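Zanside Music
Pedals > Delay and Reverb > Halta

Halta Uvness Reverb Pedal
$106 new
$95 open box (call first, we rarely have one)
Condition: new, in maker's box
Power supply: not included

The maker says the Uvness "puts a cathedral under your foot." We have had one on the shop board since February and would put it closer to a decent-sized stairwell. For the money, a stairwell is fine. Plenty of good records were made in stairwells. But if you came to this page because of the launch video, with the slow pan over the mountains and the single guitar note that hangs for what feels like a week, please read the rest before you order. We asked what else was in the signal chain on that video and did not get an answer.

What it does

There are three sounds: Spring, Plate and Wide. Spring is the one to buy it for. It has some of the splash and clank of an old amp tank, and it stays out of the way when you dig in. Plate is usable at low settings and gets a metallic edge once the Decay knob goes past noon. Wide is the cathedral. It is a long wash with some chorus mixed in that you can't turn off, and whether you like it depends on how you feel about chorus.

The controls are Mix, Decay, Tone, Drip and Level. Drip only works in Spring mode, something the box doesn't mention and the manual gets to on the back page. In the other modes the knob turns and does nothing. Several people have brought theirs back thinking it was broken.

What the maker claims, and what we found

"Studio-quality stereo." It has stereo outputs. The input is mono. If you run a stereo chorus or delay before it, everything gets folded together at the front door. Put it first, or skip it.

"True bypass." It is, and it pops when you stomp on it. The pop is quiet through a clean combo and not so quiet through a high-gain head. Halta told us it settles down after the switch has been used for a while. Ours hasn't.

"Road tough." The case is folded steel and we have no complaints there. The knobs are tall and soft, and Mix sits right beside the footswitch where a boot will find it. The power jack is on the side, so leave room for it on a crowded board.

"Trails." The reverb tail is supposed to ring out after you switch off. For that you have to open the back and move a small slide switch. With trails on, the pedal is no longer true bypass, so you get one claim or the other. We ship them with trails off, the way they come from the maker.

"Vintage warmth." We don't know how to test this.

How it compares

The obvious rival is the Machala Tank, which we also sell. The Tank does spring reverb and nothing else, and it does it better, with a rounder low end and a Drip control that works everywhere because there is only one place for it to work. It also costs a good deal more. If you play surf or country and never touch another reverb sound, save up. If you're in a pop-punk or indie band and need a bit of space behind the clean verse before the fuzz comes in, the Uvness will do the job and the crowd won't know the difference. Your sound engineer might, but they're adding their own reverb anyway.

For synths, try before you buy. The input clips early, and a hot line signal makes it crackle. Turning down the source cures it and brings up the hiss.

Vocals: no. People ask. It isn't built for a microphone.

Specs

Inputs: mono, quarter inch
Outputs: left/mono and right, quarter inch
Power: 9 volt, center negative, no battery option
Bypass: true bypass, or buffered with trails on
Modes: Spring, Plate, Wide
Presets: 5, according to the maker. These are fixed starting points reached by holding the footswitch at power-up. You can't save your own, so we wouldn't call them presets.

Returns

You have 30 days from delivery. Keep the box, and please peel any hook-and-loop tape off the bottom before you send it back. Pedals that come back with the rubber feet missing are treated as used.

This page was last changed on June 29, 2018, when the price went up. The pedal stayed the same.
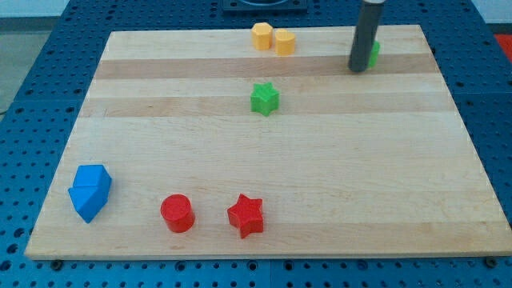

Customer comments

Biljana Kadrić
I think you're too hard on Wide mode. Keep Mix under nine o'clock and Decay all the way up, and it sits behind a clean Telecaster really nicely. The chorus bothered me in the first rehearsal and then I stopped hearing it. The dead Drip knob is silly, though. Agree on that one.

Emerson Mendonça
Bought the open box one. The pop is real. I put a buffer in front and it got a little better, maybe. Could also be that I got used to it. Spring is great for the price.

Přemysl Malý
Does the left output carry both sides if nothing is plugged into the right? The manual says yes on one page and shows a drawing that says no on another.

Zanside reply: Yes, it sums to mono. The drawing is wrong. We told Halta and the newer manuals have the same drawing.

Štěpánka Říha
Used it on bass for one song. Don't. The low notes turn to soup even with Tone all the way down.

Related items
Machala Tank Spring Reverb
9 volt power supply, single
Patch cables, angled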